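## The Basket Will Not Save Your Bananas

Trorico wants $230 for a fruit basket. The pitch, in its May catalog, is that woven sides let fruit "breathe" and buy you six extra days. I asked for the test behind that claim and got a discount code.

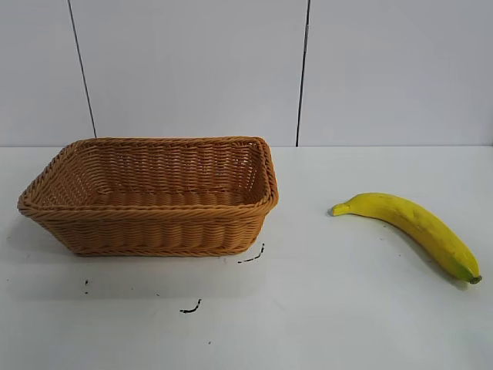 Umorska makes the same promise for less, and Osel has dropped it altogether. A banana ripens on a bare table much as it does in a basket. Buy one if you like the braided rim. I do, a little, but I'd want it under the price of a week's groceries.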